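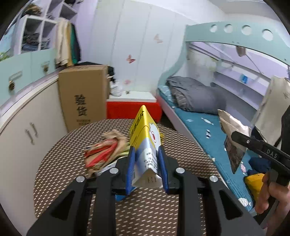 I got to the Pondine open house way too early, and the parking lot at the Trarero plant was already half full! If you haven't heard of Pondine, they make rice crackers and puffed corn, and once a year in July they open the doors and let people wander through in hairnets.

The tour starts in the soaking room, which smells like a wet garden. From there you go up a metal staircase to the ovens, and wow, it's loud. Our guide had to shout the whole time. What I caught: the crackers bake in 72 seconds, and each tray holds 500 of them. I could have stood there all morning watching them puff up (my sister wanted to move on, so we moved on).
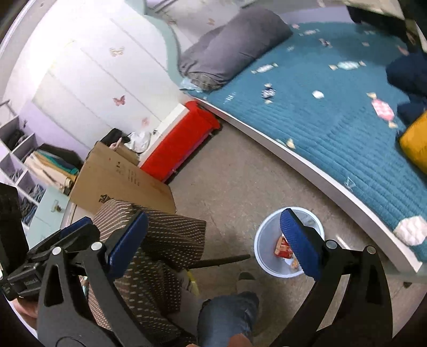
The seasoning drum was my favorite part. It looks like a cement mixer and it throws a cloud of chili dust that made the whole group sneeze — including the guide, who must be used to it by now. They run the mild flavors first and save the Flarkel, their super hot one, for the end of the shift so they only have to scrub the drum once.

Lunch was noodles in the staff cafeteria, 2 tickets per person, and the line was long. The factory shop had broken crackers in 200 gram bags for next to nothing. I bought way too many. If you're driving, take the Marar exit and skip the bridge, the traffic there was awful both ways.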